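Support > Plallance Building Sets > Set-up Guide > Sorting and Storing Parts

12 August 2022
By Teresa Zawadzka

Section 4: Sorting parts into the tray

Sort the parts before you start the first model. The Bresham set has 400 parts, and looking for a single plate in a full box slows everyone down. Allow 15 minutes for the first sort if two people are working.

Before you begin

You will need the parts box, the sorting tray and a clear table with a light-colored top. Dark tabletops hide the black and dark gray pins.

1. Place the tray flat on the table with the long side facing you. Leave space in front of it for loose parts.

2. Open one bag at a time and empty it onto the table. Do not pour a bag straight into the tray.

3. Pull out the long beams and base plates first. These do not fit in the tray and go back in the box, under the cardboard insert.

4. Put bricks in the left compartment, all colors together.

5. Put flat plates in the middle compartment. Square, rectangular and half-round plates all belong here.

6. Put pins, axles and wheels in the right compartment.

7. Check the empty bag for small parts, then throw it away.

Note: Sort by shape, then by color. A mixed pile of shapes in one color takes longer to search than a mixed pile of colors in one shape.

Half-round plates

Half-round plates have one straight side and one curved side. They are easy to mistake for the quarter-round plates when they lie curved side up in a pile. Turn the part on its edge and look at the whole outline. If the curve runs from one end of the straight side to the other and makes a half circle, it is a half-round plate.

8. Hold the plate by its edges when you check it. Pressing down on the studs can push it onto another part.

9. If two plates are stuck together, slide the flat end of the separator between them and lift. Do not use a knife or your teeth.

CAUTION: Small parts are a choking hazard. Keep the tray away from children under three, and check the floor when you finish.

Moving the tray

10. Lift the tray with both hands, one at each end. The rims keep parts in on a level surface but will not hold them if the tray is tipped.

11. Do not stack anything on an open tray. The Dierckx lid is sold separately and holds up to 300 parts in place - more than that and it will not close flat.

For washing parts and the tray, see Section 5.
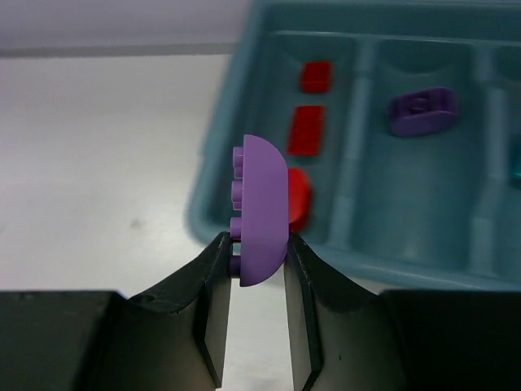 Fig. 4. Half-round plate on its edge, sorting tray behind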